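Workshop notebook | We use cookies to remember your reading settings. Accept / Manage

Plaltdale shop, June, entry 14

Started 7:40. Both hands came up without error after the night. I ran the open-close routine on the left, then on the right, then the two together. The ring finger on the right is still a little slow to return. I wrote this also in the last entry and I did not find the reason yet. Cable tension is inside the limits from the Lemaire sheet, so I will look at the joint itself when we have a quiet afternoon.

The bigger subject this week is the sorting bench. Until May, two people stood there for the full shift and turned every Weter housing by hand to look for marks on the back side. Now the hands do the turning and one person does the looking. On paper it is a simple change. At the bench it is less simple, and I want to write down what the colleagues told me before I forget it.

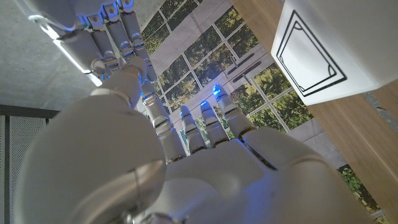
Left and right hand by the window, fingertips close together, blue lights on.

First, the pace. Before, a person could slow down for a difficult part and go faster for an easy one. The hands turn each part in 14 seconds and do not know which is difficult. The person who looks feels pushed, even if the total for the shift, 515 parts, is almost the same as before. I asked for a foot pedal to hold the cycle. Purchasing says it is possible, but the Cirkow line must get theirs first.

Second, the wrists. Two colleagues who had pain in the evening say it is better now. One of them says also that her eyes are more tired, and that she misses to have something in her hands. I did not expect this remark but I understand it.

Third, the talking. With two persons at the bench there was always some conversation, and new people learned from it which scratches are only dirt. Now a new person sits alone with the parts. We should put somebody experienced beside them for the first days - this is not in the plan and costs hours, so I need to ask for it in writing.

To do:
- right ring finger, open the joint and check
- pedal: send drawing to purchasing again
- ask night shift if the blue lights disturb them when the lamps are low
- correct the bench instruction, page 2 still says "both operators"

Stopped the routine at 15:20. Hands parked open, power off at the wall.

Filed under: Automation, Sorting bench, People and work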